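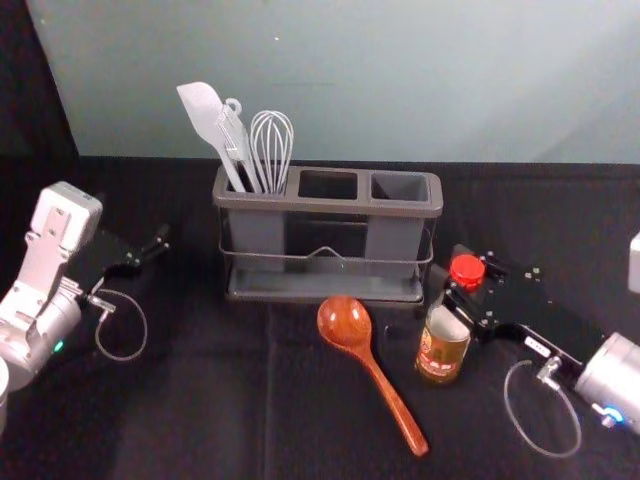 Household chores remain a poor fit for machines. A dishwasher works because the owner does the hard part, which consists of sorting, turning and loading objects that share no common shape. The job that follows, putting tools back where they belong, is still done by hand in nearly every home.

Gerardo Tiongson has spent his career on that last step. At Ruvden, where he runs manipulation testing, a utensil trial is scored on three events: grasp, lift and insertion. "Grasp is mostly solved for rigid handles," he says. "Insertion is where the time goes." A long handle held away from its center of mass rotates between parallel jaws, and a few degrees of rotation at the grip moves the far end well off the opening.

In a September series of 100 insertions, the Ruvden system completed 70 without help. The mean time was 51 seconds. A person needs two.

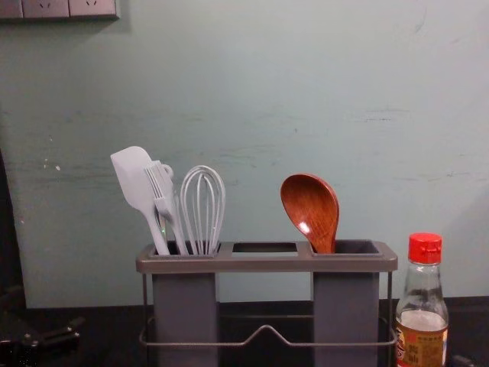
Can a robot tidy a kitchen counter today?
It can do parts of the job on a known counter with known tools, at low speed and with someone nearby to reset it after a fault.

Ariel Lumbao, a controls engineer at Skudden, considers shop floors the nearer market. Parts there arrive in fixed positions, and a fixture can be cut to suit the gripper. Her group logged 169 hours of bin loading before the first unplanned stop. The same arm, moved to a mock kitchen, stopped within the hour. 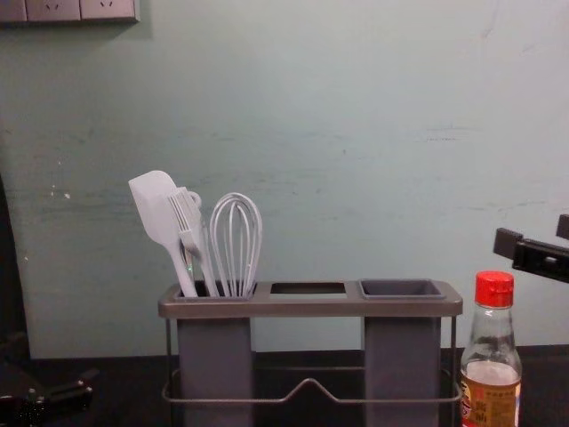 Lumbao puts the difference down to contact sensing. A camera gives the position of a rim well enough for the approach, but the hand itself hides the last inch of travel. Her next controller will slow on first touch and search in a small spiral until the handle drops. Tiongson plans to test a similar routine, with the grip force reduced during the search.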